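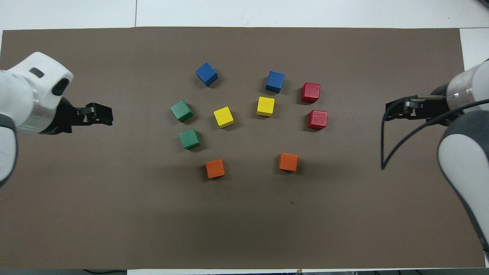 I've had the Trakero grippers on both of our arms since April, and I was all set to give them five stars. Then the right one let go of a block in the middle of a lift and didn't tell anyone, so this is a three-star review with a long explanation!

First, the good stuff. Mounting is easy, the jaws open and close smoothly, and the setup page in the Molefe software (that's what we run everything from) found both units right away. Most of our work is sorting painted wooden cubes by color, which sounds like a toy job but is a nice honest test for a gripper. The edges are a little rounded and the paint is flat, so you find out pretty fast if your grip force is off. For the first few months, the answer was no, all good, carry on.

Now the fault. We were doing a long run, 1,000 picks split between the two arms, and I came back from lunch to find the log full of successes and a red cube on the floor. The right gripper had dropped it partway up, kept moving, opened over the drop spot and reported a finished pick. I went back through the log against the video and counted 28 picks like that. All of them on the right side! The left arm didn't miss one.

I blamed the cable, because I always blame the cable. Swapped it, same thing. Swapped the two grippers between the arms, and the fault moved over with the gripper, so at least that settled it. After 90 minutes or so of warm-up the force reading on the bad unit starts to creep, and it thinks it's squeezing harder than it is. So it eases off. And the "object held" signal comes from that same reading, so the thing that's wrong is also the thing checking if it's wrong. I'm not thrilled about that design. With a wooden cube it costs you a rerun. With anything heavy or sharp, or with a person's hands in the area, it's a real safety problem.

Trakero support was friendly but slow. It took 3 emails to get past "please re-run calibration" (I had, more than once). They did send a replacement under warranty, and it's been fine so far, though I only trust it as far as I've tested it.

What I do now: jaw width gets checked separately after every lift, and if it reads closed with nothing in it, both arms stop. I also recalibrate before any long run. The jaw width check was a small change in Molefe and I wish it came switched on.

I looked at the Illaseo gripper as an alternative. It's bulkier, and I didn't love the jaws for small parts, but it has a separate contact sensor, and if I were buying again for unattended work I'd probably go that way. For short runs with somebody watching, I'd still take the Trakero. Three stars, and I'll bump it up if the new one makes it through the winter.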